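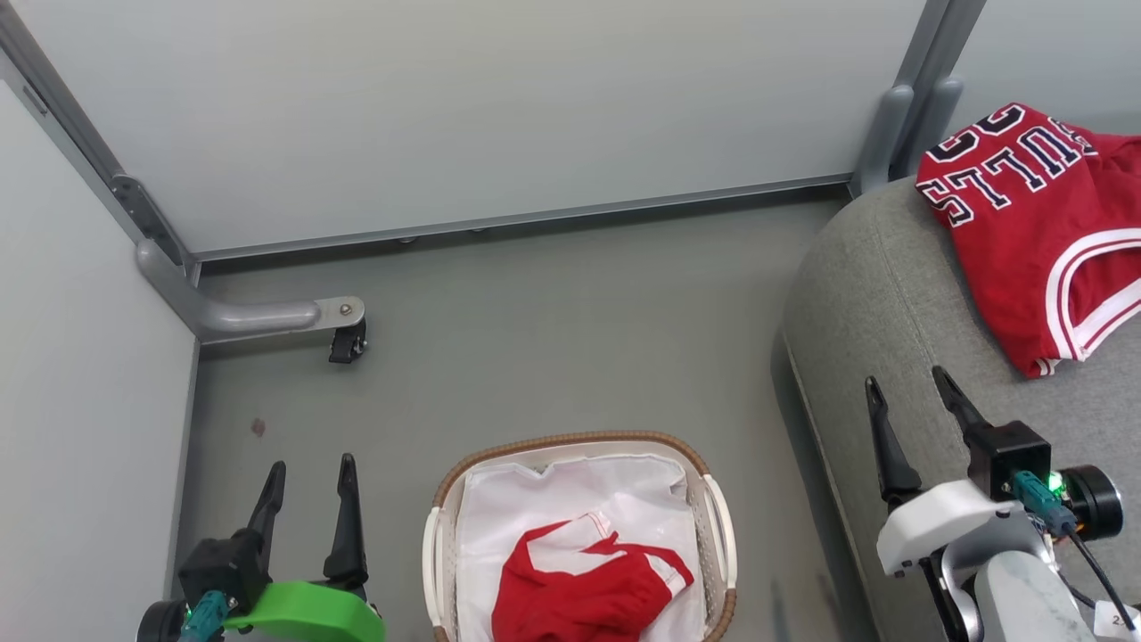 4.2 Ablauf der Vorführung

Die Vorführung fand an einem Donnerstag im August im Rahmen des offenen Nachmittags am Standort Gridthorpe statt. Besucher konnten den Versuchsstand ohne Anmeldung aufsuchen und an der Absperrung stehen bleiben, solange sie wollten. Gezeigt wurde die Aufgabe »Wäsche einsammeln« aus Abschnitt 3, ausgeführt von dem zweiarmigen System Plirkell mit Parallelgreifern. Ein Durchlauf bestand darin, Kleidungsstücke von einem Sofa aufzunehmen und in einen bereitstehenden Korb zu legen. Anders als in den Laborversuchen waren Lage und Faltenwurf der Textilien nicht vorgegeben. Sie wurden zwischen den Durchläufen von Fatos Kneževič neu verteilt, auf Wunsch auch nach Angaben aus dem Publikum.

Im Lauf des Nachmittags kamen fast 200 Personen an den Stand. Die meisten blieben für einen oder zwei Durchläufe. Für die Auswertung wurden nur Durchläufe berücksichtigt, bei denen während der Bewegung niemand die Absperrung übertrat und die Aufzeichnung vollständig vorlag. Damit verblieben 190 auswertbare Durchläufe. Die Steuerung lief unverändert mit dem Stand, der zuvor im Labor Lehner trainiert worden war. Eine Anpassung an die Beleuchtung vor Ort fand nicht statt.

Abbildung 4: Arbeitsbereich mit Sofa und Wäschekorb aus Sicht der Kopfkamera. Ein rotes Trikot hängt über der Armlehne, im Korb liegt ein weiteres rotes Kleidungsstück.

Die Anordnung in Abbildung 4 enthält zwei Schwierigkeiten, die in den Laborversuchen selten gemeinsam auftraten. Das Trikot folgt der Rundung der Armlehne, sodass eine ebene Auflagefläche für den Griff fehlt. Zudem haben beide Kleidungsstücke nahezu dieselbe Farbe. Eine Trennung allein über den Farbton ist hier nicht möglich, das Verfahren muss sich auf die räumliche Lage und auf Merkmale wie Schriftzug und Besatz stützen. Auch der helle Einsatz des Korbs wirft am Rand Falten, die bei der Segmentierung leicht für ein eigenes Textil gehalten werden können.

In 11 der ausgewerteten Durchläufe brach das System den Vorgang ab. Die häufigste Ursache war ein Griff, der zugleich Stoff und Polster erfasste – der Kraftanstieg beim Anheben löste dann die Abschaltung aus. Seltener wurde der Einsatz des Korbs mit angehoben. Ein Abbruch führte in jedem Fall zum Stillstand beider Arme, der Neustart erfolgte von Hand und wurde den Zuschauern kurz erläutert.

4.3 Beobachtungen am Stand

Neben den Messdaten wurden die Fragen der Besucher in Stichworten notiert. Viele betrafen die Geschwindigkeit, die deutlich unter der eines Menschen lag. Wiederholt wurde gefragt, ob das System die Wäsche auch falten könne. Das war nicht Teil der Aufgabe und wurde verneint. Mehrere Personen baten darum, ein eigenes Kleidungsstück auf das Sofa legen zu dürfen. Dies wurde zugelassen, die betreffenden Durchläufe sind in Abschnitt 5 getrennt ausgewiesen.

Für den Vergleich mit der Laborserie ist zu beachten, dass diese 1.000 Durchläufe umfasst und über mehrere Wochen entstand. Die Werte aus Gridthorpe stammen dagegen von einem einzigen Nachmittag und von einer Person, die die Textilien auslegte. Eine Wiederholung mit wechselndem Personal ist bei Bemetti geplant – dort steht ein Arbeitsbereich mit gleichen Abmessungen zur Verfügung.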